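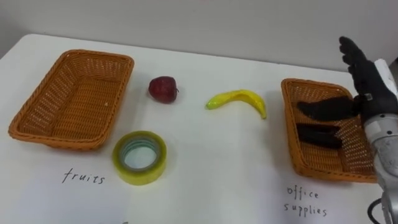 Cestos de vime sobre uma mesa branca.

Radoslava Sokol chega à entrevista com dez minutos de atraso e pede desculpa três vezes. Vem da horta comunitária de Brendville, onde em agosto o trabalho começa às seis da manhã. «Quem rega tarde, rega para o sol», diz ela, e depois pergunta se a frase existe em português ou se a traduziu da sua avó.

A horta tem 17 talhões e existe no terreno da antiga fábrica Pelkonen. O primeiro ano foi difícil. A terra era dura, cheia de cascalho, e as ervilhas morreram quase todas. «Eu pensava que sabia cultivar, porque cresci numa aldeia», conta. «Mas na aldeia a terra já estava feita pelos outros. Aqui tivemos de a fazer nós.» Compraram composto à Proltura, e no segundo verão colheram 298 quilos de tomate e de curgete.

Pergunto-lhe o que acontece com a colheita. Uma parte fica com as famílias e o resto vende-se ao domingo, no mercado de Orkholm, a preços que ela considera justos. Sobre estes preços fala com muita paciência e também com alguma irritação. «As pessoas querem o tomate feio mais barato. Eu respondo que o feio bebeu a mesma água.» No último mercado a banca fez 239 euros, dinheiro que serviu para comprar uma mangueira nova e sementes de couve.
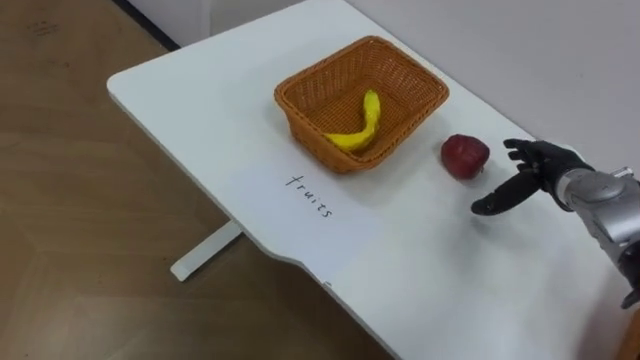 Štefánia Vlček não está de acordo com esta política e lembra que, no fim da manhã, sobram sempre caixas que ninguém leva. Na opinião dela, seria melhor baixar o preço ao meio-dia e voltar para casa com o carro vazio.

Radoslava ouviu já muitas vezes este argumento. «Ela tem razão nas caixas», admite, «mas se baixamos ao meio-dia, todos vêm ao meio-dia.» As duas vão experimentar o desconto durante um mês, só com as curgetes.

Para o próximo ano há o plano de uma cisterna de até 2000 litros, ainda sem lugar decidido. Radoslava prefere o lado norte, junto ao muro, onde de qualquer maneira só cresce a hortelã.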